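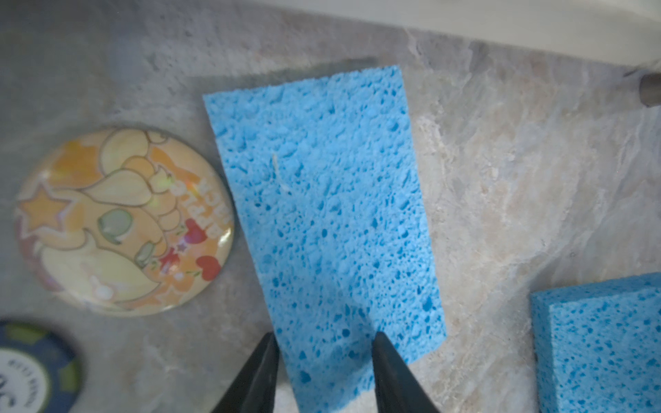 A blue sponge on the counter, with a button and a poker chip for company.

In defense of the counter where things land

2018-12-27

Every kitchen I have lived in had one place where small things arrive and stay. In my mother's kitchen it was the top of the bread box. In my first rented room, in Ruvau, it was the window sill over the sink. Now it is the piece of counter between the sink and the wall, and I want to say something in its favor, although I know that the fashion is against me.

The fashion says that a counter must be clear. I read this in magazines at the dentist, and I hear it from people I respect. The surface should hold nothing except perhaps one plant and one bottle of oil, and everything else should have a home behind a door. When I visit such kitchens I admire them for a few minutes. Then I want to write down a telephone number and there is no pencil, and the owner of the house must go to another room to find one.

My sponge lives on the counter. I tried to hide it. I bought a small holder with suction cups for the inside of the sink, and it fell down in the night with a noise like a burglar. I tried a dish with a lid, and a sponge should not be kept under a lid, as anybody with a nose can confirm after two days. So the sponge went back to the open counter, where the air can reach all of its holes. It is a plain cellulose sponge, light blue, and I have no complaint about it.

Then come the other residents. There is a round button with a pin on the back, the kind a young person wears on a jacket, with a cartoon figure that has a large curl of mane or tail, and orange stars, and the words "APPLE" and "JACK". There is a dark blue poker chip. We do not play poker. I have asked in the family, and each person believes that the chip belongs to a different person. I could put it in a drawer, and then it would be a thing in a drawer, and we would never speak of it again. On the counter it is still a question.

I think this is my first argument. A thing on a counter is unfinished business, and a household needs a place for unfinished business. The button must go back on a jacket, or to the person who dropped it, or into the trash. I don't know yet. If I had a strict rule that the counter is empty by evening, I would have to decide at ten o'clock at night, when I am tired, and when I am tired I throw things away. I have thrown away a key to a bicycle lock in this manner. The bicycle stood in front of the station in Fundeck for 7 weeks, until I borrowed a saw and cut the lock while people looked at me.

My second argument is about money, and I will be short. When we moved to the apartment in Erness, I was convinced by the clear counter, and I ordered storage for it. There were boxes from a shop called Du Plessis, with lids and small windows for labels. There were inserts for the drawers and a rail for the inside of the cabinet door. I kept the bill, which is a bad habit of mine, and the sum at the bottom was 1,842. For this money I received the right to not see my own batteries. By March the boxes were full and the counter was also full. The boxes had only made it possible to own more.

I must be fair to the other side, because they are not foolish. A crowded counter is hard to wipe. It is the strongest point they have and I cannot fully answer it. If there is a puddle of soup and in the puddle there are coins and a hair clip, then you must clean the coins and the hair clip too. Also I agree that food needs its own territory. I do not cut onions next to a poker chip that has been in who knows how many hands. On my counter the cutting board is on the other side of the stove, and nothing without a food purpose may cross. This border I defend with some energy.

There is also the question of the nerves. Some people suffer from many objects in view, it is a real suffering, and for them the empty surface is a kind of quiet. I was married to such a person for a long time and we are still married, so I have practice. Our agreement is that the landing place has a limit. It ends where the tiles of the wall change color, and when something new doesn't fit, something old must be decided. I give it 30 days in my head, but I am not exact about it.

What I cannot accept is the moral tone. An acquaintance told me that the counter shows the state of the mind, and she looked at mine when she said it. I have thought about this more than she intended. If it is true, then the state of my mind is that I wash the dishes and that somebody in my family has a button with stars and two red hearts on it. I can live with this report.

A marbled counter in gray and beige is, by the way, a kind surface for people like me. Crumbs disappear in it, and so does a thin pale thread, at least until it settles on the blue sponge, where you see it at once. I would not recommend plain white to anybody who has children or a cat.

So I do not ask that anyone copy me. I ask only that when you visit a friend and there is a small crowd next to the sink, you do not offer the name of a good shop for boxes. Ask about the poker chip. Maybe you know whose it is.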